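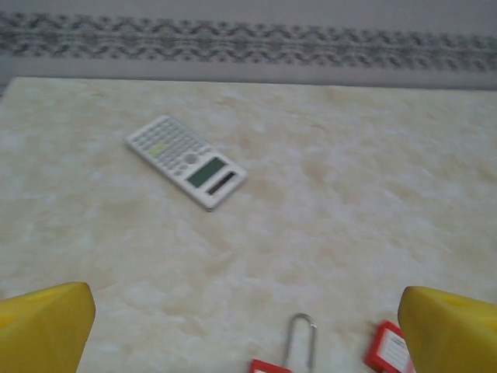

Police report from a car break-in has mistakes, how can I get it corrected?

Posted by Nyokabi Mosoti in Neighborhood and Safety, Gridport

Good evening to everybody. I will try to explain this in order, and please excuse me if it becomes long.

In October my car was broken into on Vadby Street, behind the pharmacy. The rear window on the passenger side was smashed and my backpack was taken from the floor, together with a jacket and the jack from the trunk. Two other cars in the same row had the same damage. I called the non-emergency number and an officer came within the hour. He was polite, he took photos of the window, and he gave me a small card with the report number, which ends in 1522.

Last week I received my copy of the report. It has 2 pages. I found these mistakes:

The street is written as Vadby Court, which is a different place on the other side of the railroad.

The laptop that was in the backpack is not in the property list at all. I told the officer about it, but I did not know the serial number at that moment and he said I can add it later.

It says the window was "partly open." The window was closed. I am sure of it, it had rained the whole afternoon.

With the laptop, my list comes to $1119. Without it the amount is much smaller. My insurance company has asked for the report, and the sentence about the open window worries me more than the money. I called the station two times. The first person told me that a report cannot be changed after it is approved. The second person told me to come to the front desk with "documentation," but she did not say which kind.

So, can a report be changed or not? And should I wait with the insurance until this is finished? I also want to know if it matters for the case itself, in the event that they find the person. My neighbor says that above $1000 it becomes a more serious crime. I do not know if this is true or if it is only something people say.

Thank you for reading.

Wafula Tanui

Just go there and insist. They changed mine in five minutes. It was only my phone number that was wrong, but it should be the same thing.

Don't tell the insurance anything until they fix it.

Sneha Yadav

I worked for several years at a records counter, in another county and not in Dremcombe, so please check the details with your own department. The general idea is the same in most places.

Both persons who spoke to you on the phone were partly right. The original report normally stays as it is once a supervisor has approved it. What you ask for is a supplement, sometimes called a supplemental report or an addendum. It is a separate document with the same case number, and from then on anybody who requests the report should receive both. When you go to the desk, use this word. If you say "I want to change my report," the clerk hears something that is not allowed, and you will get a no.

Your three mistakes are of different kinds, and I would treat them separately.

The street name is a clerical error. Show them the card, or a bill from the window repair with the address of the place, or simply point out that the two other cars were reported from Vadby Street on the same evening. Often the officer can correct this alone. Do it even if it looks small to you. Detectives who search for a pattern look by location, and your car would be missing from the map.

The laptop is additional property. This is very common and there is usually a form for it, titled property supplement or similar. Bring the receipt if you have it. If not, the serial number can often be found in the account you used to register the computer, or on the original box, or in an old email from the store. Ask the clerk whether the serial number will be entered in the database of stolen property. Without the number it cannot be entered, and if the laptop appears in a pawn shop there is no way to connect it to you.

The window is the difficult one. It is a statement of what the officer observed, or what he believed he heard from you. The clerk cannot touch it. You should write a short signed statement, half a page is enough, where you say that the window was fully closed when you parked, and that you disagree with this line of the report. Ask that it is attached to the case. Ask also for the officer to call you – he may look at his own photos and write the correction himself. Be friendly in this. He had probably three reports to write that night.

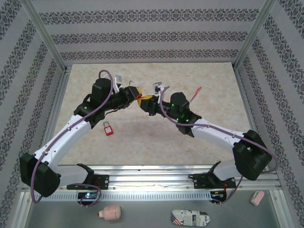 Two robot arms on a rail, grippers toward each other.

About the insurance I disagree with the answer before mine. Please do not wait. Most policies say that you must report a loss promptly, and a delay can cause you more trouble than a wrong street name. Give them the report as it is, tell them in writing what is incorrect, and say that you have requested a supplement. Send the supplement when you receive it. Keep copies of everything, with the name of each person you spoke to.

About the amount: your neighbor may be right, but the limit is different from state to state, and in some places breaking into a car is charged in its own way and the value of the things does not decide it. The prosecutor would look at this and not the desk. Give the true value of what was taken, with receipts where you have them. Do not put the number up or down to arrive at one side of a limit.

Adhiambo Swai

I agree with Sneha about the supplement. I want only to add something for Gridport. The records window is not open the same hours as the front desk. I went at 4:30 in the afternoon and it was already closed, although the building was open and the officer at the entrance was very nice about it. Go in the morning. You need a photo ID, and I paid a small fee for the new copy.

If English on the phone is tiring for you, as it was for me in the beginning, you may ask for an interpreter. I did not know this for a long time.

Nyokabi Mosoti

Thank you all, and especially Sneha. I went this morning and said the word "supplement," and the clerk gave me the form without any discussion. The street will be corrected. I found the serial number on the box, which was still in my closet, and it is now on the form. For the window I left a signed statement and the officer is supposed to call me when he is back on the evening shift.

I have also written to the insurance today. They answered that they had only wanted to see that a report exists, and that the window does not change anything for my policy. I will write here again after the officer calls.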